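3.2 Keeping the simulated cell aligned

The Wadden cell exists twice: once as a bench in the lab at Drillumley and once as a rendered copy used for training and for checking changes. Most upkeep of the copy concerns the wrist camera. If its mount is off by even 2 mm, the finger tip shows up in the wrong place and grasps planned in simulation land short on the bench.

We check the mount at the start of each training block and after any edit to the arm model. The arm is sent to a stored pose low over the work surface, with no objects loaded, and a single view is rendered (Figure 4).

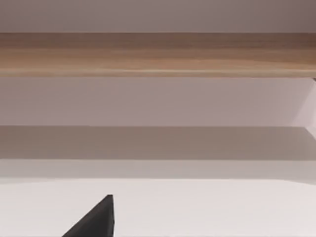 Figure 4. Rendered view in the mount check. The black gripper finger rises from the bottom edge against the white surface, with the wooden plank higher up.

Two things are compared with the stored reference: the position of the finger tip and the tilt of the lower edge of the plank. If only the tip has moved, the finger model is reloaded first. If both have moved, the camera mount is set again from the calibration file – never by hand – and the check is repeated. Renata Piątek wrote the script that does the comparison, which takes nearly 40 seconds.

The reference is replaced only when the bench itself changes. This was last done in May, when the fingers were swapped for a longer pair and the rest pose was raised by 60 mm to clear the work surface.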